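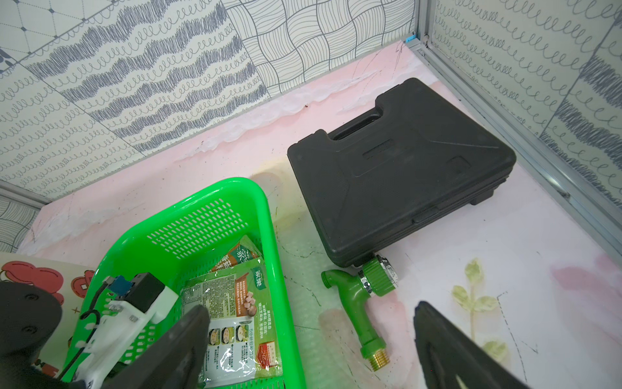 夹爪上那台小相机看出去的样子:绿筐、家乐料包、黑色提箱

2021-09-05

上个周末去了 Pidwood 的机器人开放日,回来以后兴奋劲儿一直没过去,趁还记得清楚赶紧写下来。

先说怎么去的。Pidwood 在老纺织厂那一片,985 路公交坐到终点,再往回走一小段。六月那次开放日我没抢到名额,这回开放报名的当天晚上就守在电脑前,总算抢到下午场。我们这一场一共 40 个人,进门发一张贴纸,楼上楼下随便逛,想问什么逮着人就能问。

一楼是 Lemcombe 的展区,主要是几台搬箱子的小车,动作利落,小朋友们追着跑。我看了一会儿就上楼了,因为我惦记的是 Cundine 的双臂台子。他们做的事情说起来很家常:把买回来的东西归置好。料包、袋子、筐、瓶子,全是家里厨房天天能见到的玩意儿,我一看到家乐的包装就乐了,我家橱柜里也有!

台子像个敞口的大盒子,围板上贴满黑白花纹,铝型材搭的架子,两条机械臂装在前面。旁边有一块大屏幕,可以切换几路画面,固定机位一路,手腕上的相机又是一路。我最喜欢看手腕那路,视角特别低,两根黑手指从下面伸上来,塑料包装反着光,看久了会觉得那是自己的手。

讲解的小姑娘说,软包装是最让他们头疼的。硬盒子的形状是固定的,夹哪儿都差不多;料包一捏就变形,表面又反光,相机看到的边缘有时候根本不是真的边缘。我问那纸袋呢?她笑了,说纸袋更麻烦,袋口会塌,提手还会到处晃,夹爪伸进去的时候稍微偏一点就挂上了。听完再看屏幕,每一次伸手都跟着捏一把汗。

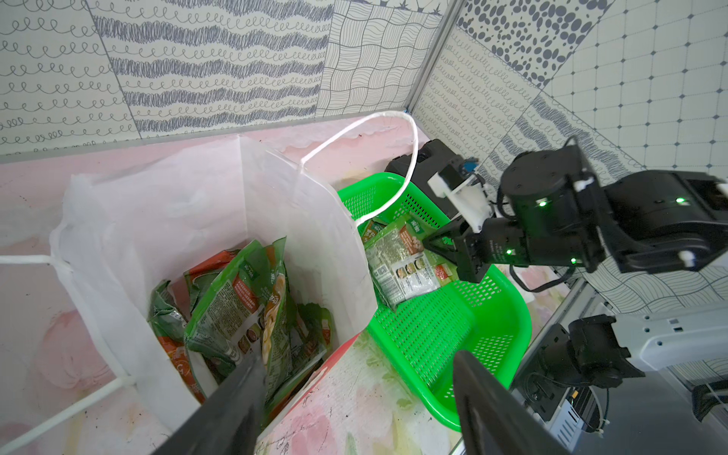
自己上手试了一把

下午有体验环节,每人 9 分钟。操作方式是握着两个手柄,你怎么动,机械臂就怎么动。排队的时候我觉得这有什么难的,轮到自己就老实了:手柄没有力的反馈,到底夹没夹住全靠眼睛。我盯着一包调料夹了四次,前三次都从边上滑过去,第四次终于提起来了,后面排队的人居然给我鼓掌,脸都红了。

也学到一个小窍门,别去夹正中间,找包装封口的那条边,那里硬一点。还有就是别急。我前面一位大叔动作特别慢,慢得像在打太极,结果一次都没失手。
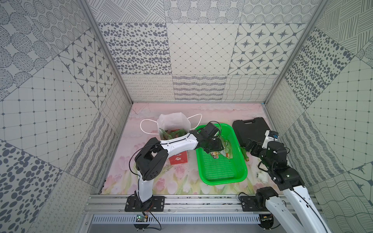

体验完我又站在旁边看了好久工作人员操作。熟手真的不一样,两条臂可以分开干活,这边还在筐子上方找角度,那边已经挪到下一个位置等着了。我问练了多久,对方说头一个星期基本都在夹空气,后来就慢慢有手感了,跟学车差不多。

四点有一场小讲座,Mirzaei 工作室来讲他们怎么整理这些操作记录。我原以为会很枯燥,没想到讲得特别生动,放了一串失败集锦:瓶子滚走的,袋子整个被拎翻的,全场笑成一片。他们说失败的片段也会留着,标清楚是在哪一步出的岔子,之后训练和排查都用得上。有人提问什么时候能买一台回家收拾厨房,台上的人想了想,说先把塑料袋搞定再说。这个回答我挺喜欢的,很实在。
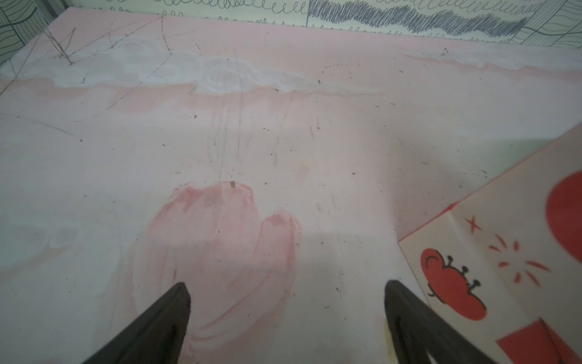 散场前我又绕回台子那边看了一眼屏幕。桌面是粉色的,上面有不少细细的划痕和小黑点,看着像用了很久的案板,莫名有点亲切。平时在网上看演示视频,总是剪得干干净净的,站在现场看着夹爪一点一点凑过去,感觉完全两样。

给想去的朋友记几条:门票 70 元,含体验;二楼空调开得很足,带件外套;体验要另外排队,进门先去领号,我就是逛了一圈才去领的,等到腿酸。楼下的咖啡一般,牛角包不错。

下一场的时间还没公布,我已经跟同事约好一起去了。这次没来得及细看 Lemcombe 的小车,下回从一楼开始逛。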